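How a Robot Club Practices on a Computer

At the Skinderden Robot Club in Clelham, kids meet after school to teach a robot to move things around. The robot has two arms. It also has no weight, no wires and no off switch, because it lives inside a computer program.

A program like this is called a simulator. It draws a make-believe room, puts a make-believe robot in it, and works out what would happen if the robot were real. If an arm bumps a wall, the program stops the arm. If a gripper lets go of something, the program makes it fall.

The club's project this year is named Hokivar. The students picked the name by drawing letters out of a hat.
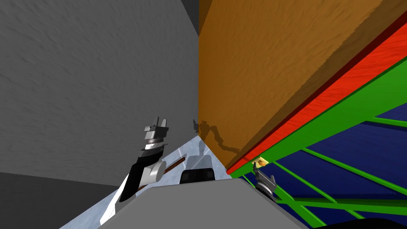 Two arms at work in the Hokivar simulator.

What is a gripper?

A gripper is a robot's hand. Yours has four fingers and a thumb. The Hokivar grippers have just two fingers each. The fingers move together to pinch something and move apart to let it go.

Two fingers may not sound like many, but try it yourself. Use only your thumb and pointer finger to pick up a pencil, a sock and a coin. The sock is easy. The coin takes some practice, and you may find that you have to slide it to the edge of the table first. Robot builders use tricks like that too.

How does the robot see?

A person looks out from one place, the head. A robot can look from several places at once. Some cameras sit high up and look down over both arms. Others ride on the arms, close to the grippers, and go wherever the grippers go. 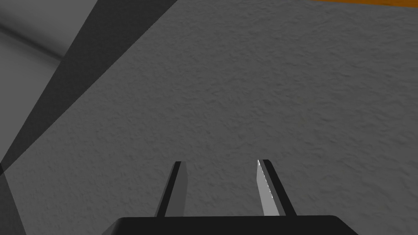 A camera near the gripper is good for small moves. It can show whether the fingers are lined up before they close. The trouble is that it sees only a little of the room. Students often have to check a second view to find out which way the arm is facing.

In the Hokivar project, each student on a team watches a different view. One calls out directions and the other moves the arm. Then they trade places. Teams have 2 students, and new members are always paired with someone who has done it before.

What is a practice run?

Each time a team tries a job from start to finish, the simulator saves it. That is a practice run. The club has saved 1,277 of them so far. Many are runs where something went wrong, and the students keep those too. A computer that is learning to move an arm can be shown both kinds, as long as each one is marked correctly.
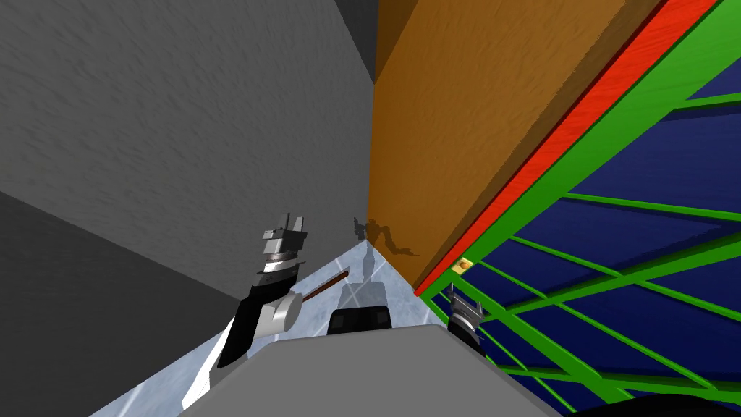
Marking the runs is slow work. A student plays one back, writes down whether the job got done, and adds a note about anything odd. One run can have up to 400 steps, and every step stores where the arms were. Most students do a few at a time and then go back to driving.

Corners are hard for a robot with long arms. The elbow may hit a wall while the hand is still far from where it needs to be. When that happens, the team backs the arm out and comes in from another side.

Why do the colors matter? 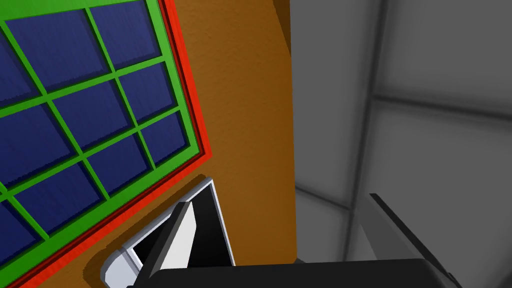 Computers do not see a picture the way you do. They see a long list of numbers, with a few numbers for every tiny dot. Places where the numbers change quickly are often edges. A bright red border next to brown wood makes a strong edge, and so do green bars in front of dark blue squares. A gray finger near a gray wall is harder, since the numbers for the two are much closer together.

You can test this at home. Put a white button on white paper and a red button beside it, then step back across the room. See which one you lose first.

Words to know

Simulator – a computer program that acts out what might happen in the real world.

Gripper – the part of a robot arm that holds things.

Practice run – one try at a job, saved so it can be studied later.

Edge – a place in a picture where one color or shade changes to another.

Stojanovska Learning Pages | Clelham | Contact us | Copyright 2025 | Back to top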